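Home | Manuals | Spare parts | Contact
Print this page | E-mail this page

4. Oiling the Julov worktop

This section is valid for all Julov worktops in solid wood which are delivered untreated. If your worktop came from the Riihimäki store with the oil already on, go directly to section 5.

4.1 Before you start

Leave the worktop flat in the room where it will be used, with the packing opened, for two nights. The wood must take the same temperature as the room. Do not lean it against a wall in this time, it can bend.

You need: Idow worktop oil (one tin of 1000 ml), sandpaper grade 180 and grade 240, a sanding block, cotton cloths without colour, and gloves. One tin is enough for three coats on the 1686 mm size, both sides.

Note: The oil makes the wood a little darker. Try it first on the underside if you are not sure about the tone.

4.2 First treatment

1. Sand the top with grade 180, always along the grain. Never make circles.
2. Remove the dust with a dry brush and after that with a cloth which is only slightly damp. Wait until the wood is dry.
3. Sand again with grade 240 and remove the dust.
4. Shake the tin well. Pour a small quantity on the wood and spread it with a cloth.
5. Wait 20 minutes. Wipe away all the oil which the wood did not drink.
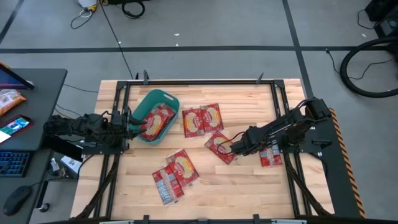
6. Treat the underside and the four edges in the same way. Many people forget the underside, and then the top dries unequally and can become hollow in the middle.
7. Let it dry until the next day. Repeat steps 4 to 6 two times more. Before the last coat you may sand very lightly with grade 400.

Caution: Cloths with oil can catch fire by themselves. Put them in water directly after use and dry them flat outdoors before you throw them away.

Caution: Do not place hot pans or wet things on the worktop in the first week.

4.3 Fixing to the frame

Use only the slotted brackets, part number 1032. The wood becomes wider in July and narrower in winter, so the screws must be able to move in the slots. Tighten them by hand only.

See also: 5. Daily cleaning

3 comments | Share (14)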